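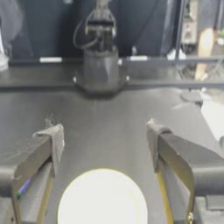 In Defense of the Fuzzy Fingertip

By Tamsin Tapsell

There is a belief, held mostly by people who have never owned a gripper, that robots are maintained with torque wrenches and laptops. I look after the two arms on the bench at Onwood, and I can report that the item I reach for most is a pair of scissors. I use them on fabric.

Our fingertips wear pads. They are gray cloth, wrapped over the tips by hand, and after a while they grow whiskers. Threads work loose along the top edge and stand up like the hair of a man who has slept on a train. Visitors always notice this. They will walk past an arm that cost more than their car and say, "Is it supposed to look like that?"

Yes. More or less. I'd like to argue for it.

When the cell was set up we used the molded tips that came with the fingers. They were handsome. They also let go of anything smooth and curved, usually at the top of the lift, when there was the most drop available. We tried a grippier replacement from a firm called Pado, which held on beautifully and then declined to let go, so that the arm would open its fingers over the bin and stand there with the part still hanging from one of them. We paid 600 dollars for that set. They live in a drawer now and are very good at picking up the drawer liner.

The cloth was Hatice Tokgöz's idea. She ran the bench before me and had the gift of not being embarrassed by things. She wrapped the tips one afternoon in December with material from the rag box, meaning it to last until something proper arrived. It gripped, it released, and it left no marks. Something proper has been on order ever since.

My complaint is with what happened next, which is that we got ashamed of it. The pads never went into the maintenance sheet. The sheet has 17 entries, including one for wiping down the rail, and until this spring it had none for the only part of the machine that touches the work. Everyone knew you changed the cloth when it looked bad. Everyone had a different idea of bad. One person trimmed every thread as it appeared, until the wrap had nothing left holding it at the edge and slid off. Another let it go until it resembled a dog toy. The arm, which has no opinions about appearance, simply missed more often, and we spent two days recalibrating it for our own sins.

I have since heard the same story from Henare, where they use tape, and from Curden, where it is something that began life as a sock. I suspect every shop with a gripper has its version. The drawings show a clean finger. The finger on the bench has been wrapped, shimmed, padded or glued by a person who knew what they were doing and didn't write it down, on the theory that it was temporary and faintly undignified.

So write it down. Ours now reads as follows. Loose fibers on the top edge are fine. Loose fibers on the gripping face are a reason to change the pad. Change both pads together, even if one looks perfect, or the fingers will close with a slight preference and you will blame the software. Cut the cloth along the weave. Fold it over the tip, pull it snug, and check that the inner strip on the finger isn't covered. Then open and close the fingers five times with nothing between them, and watch the edges of the cloth for creep. It takes five minutes, plus however long it takes to find the scissors.

I know the objection, because our purchasing people have made it to me with real feeling. A serious machine should have serious parts, with part numbers, and you can't run a cell on rags. To which I say that the part number is a comfort to the person filing it. I would happily buy a proper pad tomorrow if one turned up that worked as well. I have tested several. They came in lovely boxes.

What I can't defend is the gap between how we treat the expensive end and the cheap end. The controller gets a locked cabinet and a visit from a man with a case. The fingertip gets glanced at. Yet every fault I've chased this year that mattered to the work came from the last inch of the arm, and most were fixed before the man with the case had found parking.

The new entry went on the sheet on 5/26/24, number 18, in the same typeface as the others. Hatice asked me to send her a copy. She wrote back to say that I'd put the cloth under "consumables" and she would have preferred "tooling." I've changed it.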